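Speaker notes - Winter on Roltum, club evening, 04/04/2025

(Lights down after the welcome. Don't start with the weather story, you always start with the weather story.)

Hi everyone, thanks for coming out. Renata asked me to fill forty-five minutes, and anyone who has shared a tent with me knows that won't be a problem!

So, Roltum. Most of you know it from the summer side, the long grassy walk up from Wolmont with the cows and the ice cream van at the bottom. I want to talk about the north ridge, which Meirion Voyle and I climbed in March after two tries that went nowhere.

SLIDE 2 - map
Point out the hut, the col, the ridge. The hut sits at 1,870 meters. From the door it's a good 1,000 meters up to the top, and nearly all of the interesting part is packed into the last 300. Say that slowly, people were lost on this slide last time.

SLIDE 3 - a bit of history
Keep it short. The ridge was first climbed by a local guide called Nowakowski, who went up with one client and a hemp rope and was home for supper. His note in the hut book is a single line: "Ridge good, wind bad." I love that. We spent over two hours on the part he doesn't even mention.

(Pause for Renata, she'll want to tell the one about the hut book and the soup.)

SLIDE 4 - first two tries
Try one: we left too late. My fault, I was messing with a crampon strap. By the time we got to the col the snow was going soft and we turned around.
Try two: we left on time and walked straight into cloud. Sat behind a rock eating cheese for an hour, then went down. Meirion still says it would have cleared. It would not have cleared.

SLIDE 5 - the ridge itself
Take your time here. Three sections:
- the lower steps, easy but loose, keep the rope short
- the slab, maybe a rope length and a half, thin snow over rock. I led this and I was not quick
- the notch, where you climb down before you can go up again. Meirion went first and went very quiet, and then I heard him laughing, so I figured it was fine

Mention the piton. It's old and rusty, we clipped it and didn't trust it. There's a decent spike a little higher on the left, use that.

SLIDE 6 - top
We got maybe 4 minutes up there before the wind got silly. You can see Fliltum from the summit, and the whole valley behind it, all white. I'd carried a thermos of tea the whole way and we never opened it.

Going down: we took the summer path, which in March isn't really a path at all. Stay well right of the gully. If you remember one thing from tonight, let it be the gully.

SLIDE 7 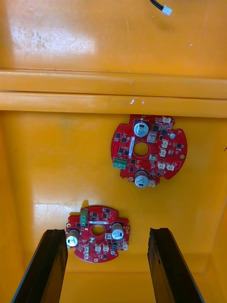 Two red circuit boards in a yellow bin.

Gear questions usually come up about now, so run through it: one sixty meter rope, a small set of nuts, four slings, one axe each. I'd leave the second axe at home again. I would take warmer gloves - my fingers hurt on the slab and I was pretty grumpy about it.

SLIDE 8 - if you want to go
Call the hut first, the winter room is locked some weeks. Start in the dark. Check the avalanche bulletin the night before and again when you get up. Renata has the key code for the club's rope cupboard, and please sign things out this time.

Questions, then tea. Slides to Renata afterward for anyone who wants the map.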